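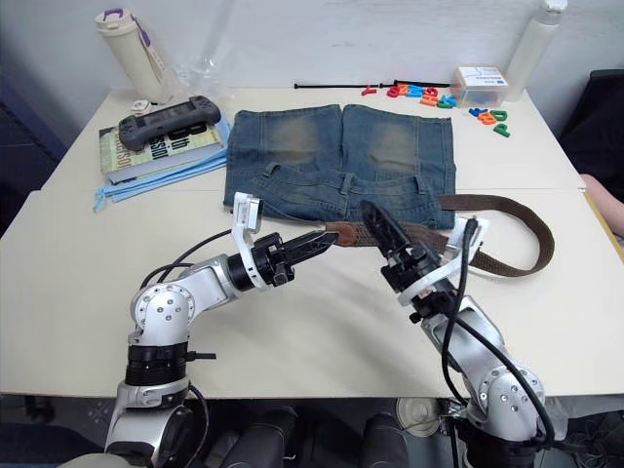

*Folded jeans and a brown belt on a white tabletop.*

A print portfolio is a sequence, and most comics portfolios are assembled as if it were a pile. Sille Toft's *Prollport*, 28 loose plates in a folder, is the latest case. The drawing is excellent. The order is by date, and the date tells a reader very little.

Plates 8 and 15 show the same harbor wall, once in ink and once in gouache. Placed side by side they would explain how Toft builds a shadow - three passes, the darkest laid first. Placed seven plates apart, they look like a repeat.
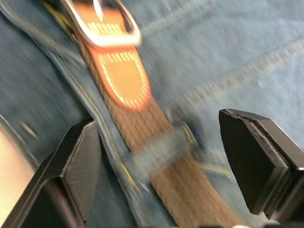
Nanna Bech disagrees: loose plates are meant to be shuffled, she wrote to me, and any printed order is only a suggestion. I accept the point for a buyer with a large table. Most people will go through the folder once, front to back, and put it on a shelf.

Paper matters too. The Grakutel edition uses a coated stock that flattens the gouache and gives the ink a shine it should not have. An uncoated sheet would lose some detail in the blacks, and I would take that trade.

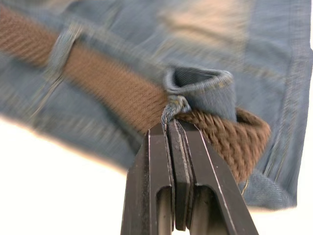
*Frayed threads at the edge of faded denim.*

## What the November reprint should change

1. Pair the plates by subject, and move the dates to the back sheet. 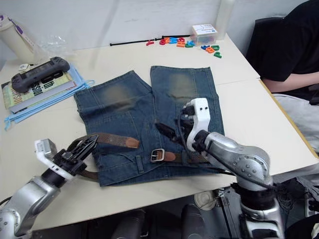 2. Drop the coated stock for the color plates. The ink plates can stay as they are.
3. Print the plate numbers on the reverse, so that Bech can shuffle and the rest of us can put them back.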